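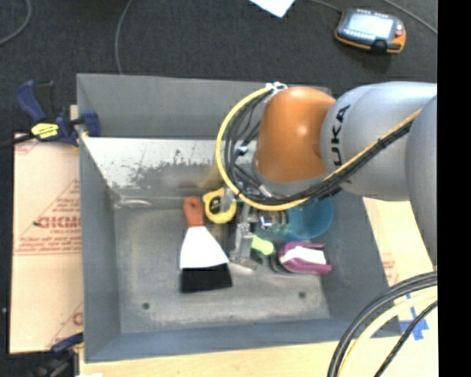 Clesutgate shared workshop, 14 March 2018

Section 5. Setting up the picking bin

Applies to the KUKA arm on the Clesutgate bench. Read Section 2 (power and emergency stop) first. Text by Kerttu Rantala, checked by Thijs Mulder.

5.1 Fixing the bin

1. Put the arm in its park position and switch the drives off.
2. Set the grey bin on the bench with its long side parallel to the front edge. The protective board stays underneath wherever it reaches.
3. Fit the bar clamps over the left rim. Tighten by hand until the bin no longer shifts when pushed – the walls slope inward and will bow if the trigger is pumped further.
4. Check the distance from the arm base to the nearest wall. It should be 800 mm.

Note: The whitish band with dark scrapes on the far wall and the worn patches on the floor do not affect picking. Replace the bin if the floor flexes.

5.2 Routing the cables

1. Loop the yellow cable and the black bundle round the orange wrist joint in one wide arc, black inside yellow.
2. Tie the black bundle at intervals. Do not tie it to the joint.
3. Turn the wrist slowly through its full range in manual mode. The loop must stay slack at both ends of travel.
4. Keep the floor cables clear of the operator's feet.

CAUTION: The loop hangs low when the gripper is down in the bin. Objects with hooks or open prongs can catch it. Stop the arm before freeing anything by hand.

5.3 Loading the test objects

1. Place the objects flat and apart for the first run. The hand brush and the tape measure go to the left, the translucent blue bowl to the right.
2. Put shiny items in last. They give the most false grasps under the workshop lights.
3. Leave a gap of one gripper width along each wall.

5.4 First run

1. Stand behind the bench with the pendant. It may rest on the carpet between runs, screen upwards.
2. Load program 237 and select reduced speed.
3. Lower the gripper to nearly touching the bin floor and store the height.
4. Run one pick. If the gripper meets a wall, return to 5.1, step 4.

Faults go in the Grundlow log, with the program number. Changes to stored heights must be agreed with Lakmal Siddiqui.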